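**Standing containers on soft surfaces — notes for the Rimstead session**
Ama Baidoo. 15 minutes plus questions. Slide cues in bold.

**Slide 1. Title**

Say name, say the topic, move on. The subject is small upright containers on floors and tables covered in foam. Limit it to two shapes, the straight cylinder and the tapered tumbler. Bottles and anything with a handle are out of scope. If somebody asks about mugs, take it at the end.

**Slide 2. Why a container falls over**

Draw this one on the board. Vertical line down from the center of mass. As long as the line lands inside the base, the container comes back when you let go. Once it lands outside, it goes over.

- Tipping angle depends on base radius and height of the center of mass. Tangent of the angle = radius divided by height.
- Weight drops out of that formula. People will object. Weight matters for how hard a push you need, and that is the next slide.
- A tall, slim shape has a small angle to work with.

Work the example: 60 mm base on a hard floor, then the same base at half the center-of-mass height. Let them do the arithmetic. Pause.

**Slide 3. Push height**

A slow push low on the side slides the container. The same push near the top tips it. The crossover height is base radius divided by the friction coefficient. Foam usually grips more than a polished tabletop, so the crossover comes down and a push that would have been harmless on the table now tips the cup.

Mention that Droller still quotes the hard-table figure in the handout. Leave it there.

**Slide 4. Cylinder and taper**

The yellow can is the cylinder, the pink cup is the taper. Leave these up while talking through the points that follow.
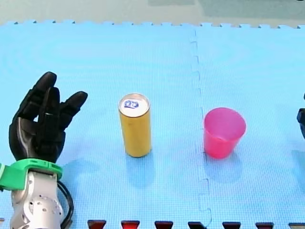
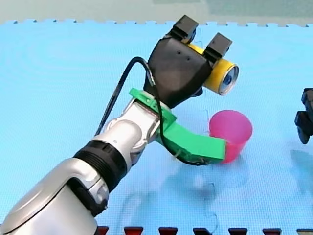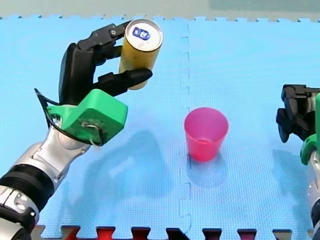 Blue foam mat in all three.

Straight wall first. Empty, the center of mass sits near half height. Put a little liquid in and it drops. Keep filling and it climbs again, so the most stable fill is low, well short of full. This surprises people who assume full is best.

Tapered wall second. The rim is wider than the base, so even empty the wall carries more material high up. The same effect applies to the contents — each added layer is wider than the one under it. Two consequences:

- Center of mass ends up above half height when full.
- The base is the narrowest part, and the base is what the tipping formula cares about.

Taper exists so that tumblers stack and come out of a mold cleanly. Both are good reasons. Neither has anything to do with standing up.

**Slide 5. What foam adds**

Slowest slide. Three separate effects, keep them apart.

1. *Lean.* If one edge sinks 3 mm further than the other on a 60 mm base, the container is leaning just under three degrees before anyone touches it. Take that off the tipping angle.
2. *Moving pivot.* On a hard floor the container rotates about the rim of its base. On foam the edge sinks as it loads, and the effective pivot moves inward. The usable base is smaller than the one you measured.
3. *Joints.* Interlocking tiles have seams. A narrow base straddling a seam may have two different heights under it. Place containers near the middle of a tile.

Chou will probably raise density here. Answer: yes, denser foam reduces the first two and does nothing for the third.

**Slide 6. Tilt test**

Method as written up by Muslow in March. Tile glued to a rigid board, board hinged along one side, raised slowly by hand until the container goes.

- Run 10 lifts per container, per fill level.
- Rotate the container a little between lifts. Bases are rarely flat.
- Wait before lifting. Foam creeps under load and an immediate lift reads high.
- Record sliding separately from tipping. Do not average the two.

Do not demonstrate with liquid. Dry rice is close enough and sweeps up.

**Slide 7. Questions**

Backup slides: creep curves, textured against smooth tile. Collect the handouts with the arithmetic on them, the second page is needed for the afternoon group.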